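The small fridge has been running for 12 days now, so I can say a bit more than I did in December, when I had only just plugged it in and was mostly complaining about the noise.

It lives on the round table, which was the one spot where the door could swing all the way open. I had it on the floor first and got tired of bending down. The fan at the back hums, but with the blinds closed and people talking I stop hearing it.

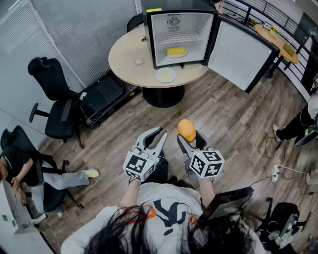 Space is the real limit. There is one wire shelf, and a dinner plate only goes in if I angle it past the door. Cake is fine on a small plate. Fruit I've stopped chilling at all – mangoes take up half the shelf and taste better at room temperature anyway.

Séverine Marchal asked what I paid. It was 85 used, from a seller on Furasari, and the pickup was 4 miles away. A new one from Erkico would have cost twice that, and the reviews complained about the seal.

I wipe the inside every 2 weeks with warm water and baking soda. Crumbs collect under the shelf, so take that out first. Next I want a tray for the sauce packets, which keep ending up all over the table.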